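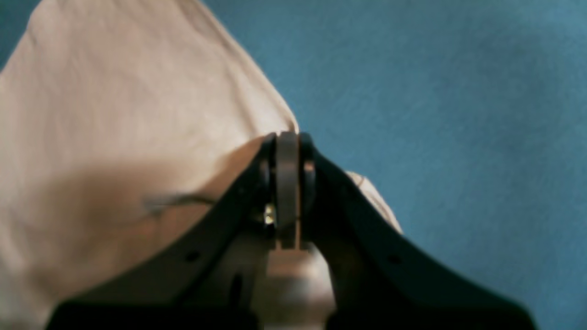 OPENING – 2 min, don't rush it

Hi, thanks, name, where I live. Skip the joke about the parking.
Ask for hands: who has a box of family letters at home they've never read all the way through? Wait. Let people look around.
My box was my great-aunt Zamfira's. Zamfira Mihăilă, left Cluj, ended up in Ohio, wrote to everybody and kept carbon copies of half of it. When she died the box went to my mother, then sat in a closet, then came to me.
Roughly 800 pages. Three languages, one of them mostly her own spelling.
Tonight = how to get from a box to something your cousins will read. Say that sentence slowly, it's the whole talk.

PART ONE – before you read anything

Hardest part. You want to dive in. Don't.
Keep the order you found things in. If letters are bundled, leave the bundle. Zamfira tied hers by person, and I undid two bundles the first night becuase I was excited. Took me until December to work out what went where.
Pencil only. Number lightly on the back, bottom corner.
Take paper clips off if they're rusty. Slide, don't pull. If it sticks leave it, come back another day.
Rubber bands – cut them. Never roll them off.
Envelopes stay with their letters. Postmarks are often the only date you get. She almost never dated anything, just wrote "evening" at the top.
(someone will ask about gloves. Clean dry hands are fine for paper. Photos are different, hold the edges.)

PART TWO – the list

A list, before any scanning. Boring, I know.
Mine has 6 columns: number, who from, who to, date or best guess, language, one line on what it's about.
One line! Rostyslav Lysenko from the Druser Street history group taught me this and I ignored him, and wrote whole paragraphs, and quit after 40 letters. Started again with one line each and got through it by spring.
Put a question mark next to a guess. Always. A guess with no question mark becomes a fact in ten years and then it's on somebody's family tree.
Read out the one-liner for letter 31: "Complains about boots. Asks for money. Sorry about the goat."
PAUSE for laugh. If no laugh just go on.

PART THREE – reading bad handwriting

Read it fast first, skip what you can't get. Then go back.
Make an alphabet sheet – find her clearest a, her clearest b, copy them onto one page. Keep it next to you.
Names and places are the worst. Check against the envelopes.
Read it out loud. Her spelling made no sense to me till I said it, then I could hear her accent.
I work at the couch in the evenings, half an hour, then stop. After that I start making words up.
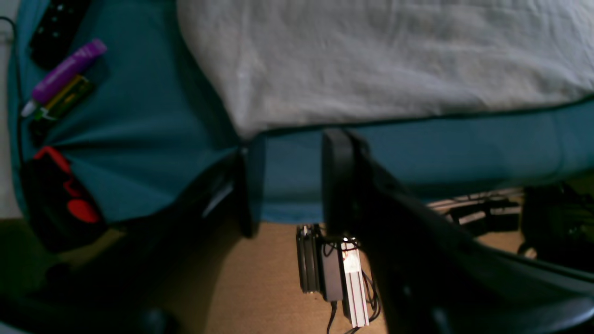
Half an hour sounds like nothing but it adds up, four letters on a good night. One on a bad one. And you notice things at that pace. She stops mentioning her brother for a long stretch and then he's just back, no explanation. I would have missed that if I'd raced.
Get a second reader if you can. Mine was Fatima Iyamu, who has no Romanian at all but great eyes for letter shapes. She fixed the name of the ship.
Type what is there, mistakes too. Use square brackets for anything you add. Don't clean up her grammar, it's hers.

PART FOUR – the stuff you wish you hadn't found

Slow down here. Tone.
There will be something. An affair, a debt, a child no one talked about. In ours it was the loan from the Olaniyan family, never paid back, and there are people living on both sides.
What I did: called Ifeanyi Wike, his mother was an Olaniyan, and asked before I showed anybody else. He already knew. Sent me two letters from his side. Best phone call of the whole project.
You don't have to publish everything. Don't destroy anything either. Seal it, label it, put a year on it.
Do NOT name the cousin. I mean it. He may be in the room.

PART FIVE – getting it out the door

Pick a small batch. I picked one year of letters and made a booklet, stapled, for the reunion on 7/18/20. Reunion was on a screen in the end so I mailed them.
Big type. Short intro, one page. Who's who list at the front, people used that more than anything.
Leave blank pages at the back and ask for them to be written on and mailed home. Six came back. One had a recipe, one corrected me pretty sharply on the goat.
Copies in three houses at least. Plus the library if they'll take it – ours did, ask for Olumide Ojo at the Hosness branch, he's patient.

IF TIME – boxes and folders, acid free, shoe boxes ok for a year or so. Handout has the addresses.
If short, cut part two down to the one-line thing and the question mark.

QUESTIONS
Repeat the question into the mic, last time the back couldnt hear.
Translation software? Ok for the gist, check every name.
Sign up sheet is by the coffee. Need my pen back.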